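4.2 What ends up on the floor

I went into this part of the study thinking the desks would be the interesting bit. We had visited 72 shared workrooms by then, most of them in the Vunduddale buildings, and my notes from the first month are all about desktops and drawers. Then I sat down in January to read everything back and noticed how often I had written the word "floor." Boxes on the floor, cases on the floor, boards leaning or lying on the floor, cables more or less everywhere (I tripped on two of them myself, which I suppose counts as data).

So we went back and looked again, this time with the Cattaneo sheet, which asks you to write down where a thing rests before you write down what it is. It sounds fussy, and it is! But it changes what you see. A cardboard box on a shelf gets read as stored. Put a similar box on the floor a step away, with its flaps open, and people we talked to called it "in progress," even when they had no idea what was in it or who had put it there. Figure 3 is a good room for this, with cardboard at pretty much every height a person can reach.

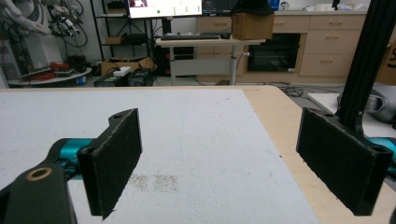
Figure 3. Workroom with a foam-topped table, a standing desk and open shelving. Cardboard boxes are on the shelf, on the desk and on the floor.

What I like about this room is that it has plenty of proper storage. There is a whole row of light wooden cabinets with drawers along the back wall, and the black shelving in front of all that. Still, one box has made it onto the end of the standing desk, beside the monitors, and the cables next to the table are lying in a tangle. We saw this over and over. Closed storage did very little for the floor. In the Himden rooms, where cabinets were added halfway through our visits, the floor score (out of 100, higher is clearer) moved by 4 points, and I would not bet much on even that.

The tabletops told a different story, and a happier one. Big work tables tended to stay open in the middle, with only dust and small specks to show for it, while the stuff collected around the legs. My own guess is that people protect the surface they need next and let the floor pay for it. Whether the same thing holds in kitchens and mail rooms we can't say from these visits, though the Weltelel rooms in section 5 come close to both and I'll get to them there.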